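Questions and Answers About the Robot Station in Lillbridge

We collected these questions from the people who work at the Huko refurbishing site in Lillbridge, and some also from our colleagues at the Brzozowska warehouse, who will be next to receive a station. The answers were written by the workshop office. If your question is missing, please put it in the box at the canteen door or tell it to your shift lead. We add to this page when there is something new to say.

General questions

What is the Zimov station?

Zimov is our own name for the work place in the back of Hall 2 where two robot arms help with taking apart used desktop computers and workstations. It was the name of the project folder and it stayed. The station works with the parts on the motherboard, most of all the processor and the memory. It does not do the cleaning, the testing or the packing.

Why did the company start with processors?

In the interviews before the project, we asked the bench staff which task they would give away first. Many named the processors. You must open the socket, hold a small part at its edges and lift it straight up, and then do the same again with the next computer, the whole shift. Several colleagues had pain in the thumb and in the neck. It is also the place where a small mistake is expensive, as one bent pin in the socket can make the whole board worthless for resale.

Does the robot work alone?

No. There is always one operator at the station. The operator places the computer on the platform, removes the side cover, looks if the inside is normal and starts the program. When the arm meets something it does not know, it stops and the operator decides. 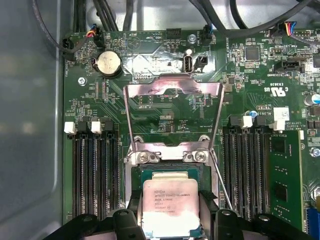
Which computers go to the station, and which stay at the benches?

For the moment the station receives only workstations from large office returns, where many units have the same board. Mixed returns from schools and private customers stay at the benches. The sorting is done at the receiving desk with a yellow card. Please do not change the card by yourself, even if you think the unit would fit. The processors are also recorded by type, so the gripper must hold them by the sides and leave the top free for reading. An INTEL XEON E5-1630V3 can be read well between the fingers, also when there are smudges on the metal lid. If the text cannot be read, the part goes in the gray tray and a person cleans it and reads it again.

How many computers does the station do?

In March it was 978. The plan for the month was 1,000, so we were a little under it. Please remember that the number includes the units where the operator had to finish by hand. We do not publish numbers for each operator and we have no plan to start with it.

Questions about jobs and shifts

Will people lose their job?

This was the most frequent question, and we want to answer it clearly. There are 32 people in the workshop and no contract was ended for the reason of the station. The company has signed with the staff representatives that this stays so until the end of the agreement. What comes after the agreement must be negotiated again, and we cannot promise it on this page.

Will my work be different?

For some people, yes. Those who did processor removal for the most part of the day now do more of the work that comes after: inspection of the boards, repair of sockets and the final test. For some it is a more interesting day. Others told us they miss the quiet repeating work, and we understand this also. If you want to keep a part of your old tasks, speak with your shift lead. The mixed returns still need to be done by hand and there are enough of them.

Is the operator a separate job with separate pay?

The operator is a role, and several people share it in rotation. For the hours as operator you receive the same supplement as for the forklift hours. You find it in its own line on the pay slip.

Can I say no to the operator role?

Yes. It is voluntary. You do not need to give a reason and it will not be written in your yearly talk.

I am older and not good with computers. Can I still learn it?

Yes, and some of our best operators had never used a program like this before. What helps much more is that you know how the inside of a workstation should look. A person who has opened many of them sees a wrong clip or a loose cable before the program starts. The screen has few buttons and the course takes two mornings.

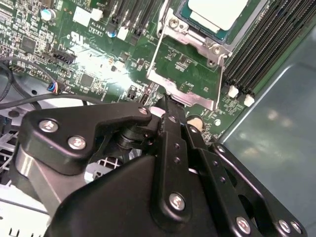

Questions about the work at the station

What do I check before I start a unit?

The power cord must be off and the unit must lie flat on its side on the slatted platform, with the open side up. Push it a little with the hand; it should not move. Look for cables that cross over the socket and lay them to the side. Look at the levers of the socket. If a lever is bent, give the unit back to the bench with a red card. Also take out everything that does not belong there. We had already screws, a key and a dead spider.

Who opens the socket?

The operator can choose it in the program. With "open socket" the operator has already lifted the load plate by hand, and the arm only takes out the processor. With "closed socket" the arm tries to release the levers first. The second way is still in test, it is slower and it stops more often. On a day with many units, please use the first.

What about the memory modules?

They can be taken out before or after the processor, the program accepts both. A module that is still in its slot is not an error, if it does not stand in the way of the gripper. Only do not send a computer to the next place before you looked at all slots. In the first weeks, some modules went with the empty boards to recycling and we had to search the container for them.

Must I remove the graphics card and the drives?

Not for the station. They can stay in the case and are removed later at the bench, as before.

How much space does the arm need above the case?

More than you would think when you see it standing still. Keep your hands, the lamp and your coffee outside of the marked line as long as the arm is active. The second arm has its own marked line. 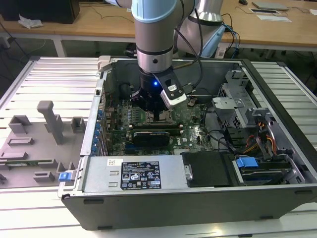

It is also good to keep the table behind the platform in order. A laptop may stay there, it is needed for the program. Bags, jackets and papers should go to the shelf, especially when the hall door is open and there is wind.

What do I do when the arm stops in the middle of a unit?

First read the message. In many cases it only asks you to confirm the position of the socket. Compare the picture on the screen with the real board, and if they agree, press Continue. If the gripper holds a processor at this moment, do not pull on the part. Put your open hand with the antistatic pad under it and press Release. After three stops on the same unit we take it from the platform and finish it by hand. It is no shame and it does not count as your error.

What does the small camera at the gripper record?

It records the inside of the computers. The gripper looks down during the work, and the pictures are used to improve how the program finds the socket and the slots. A hand can be visible when the operator reaches in, but the pictures are not used to judge anyone's speed or quality. Sound is not recorded. The staff representatives may look at the stored pictures at any time they wish.
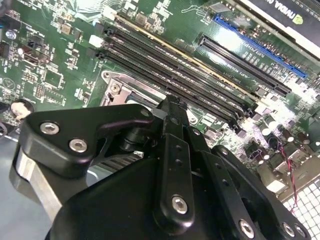
Gripper at the processor socket, with empty memory slots behind it.

Questions about safety and health

Is it dangerous to work near the arms?

The arms move slowly when a person is at the station, and they stop when they are pushed against. Still, the edges of a computer case are sharp, and a hand between the case and the gripper can be hurt. Gloves are required for lifting the cases. For work on the board itself, take them off and wear the wrist strap.

Is it loud?

No. The compressor for the cleaning room is much louder, and it is on our list for the summer.

My neck pain is better but now my feet hurt. What can I do?

You are not the only one. Operators stand more than they did at the bench. We ordered a high chair and a soft mat, and the mat is already here. Until the chair comes, please change with your colleague every two hours.

What is coming next?

The Brzozowska warehouse receives its station when ours has reached almost 1,000 units a month for a longer time. Two operators from Lillbridge will go there for the first weeks, and travel time is paid as work time. If you would like to be one of them, write your name on the list at the workshop office before the end of the month.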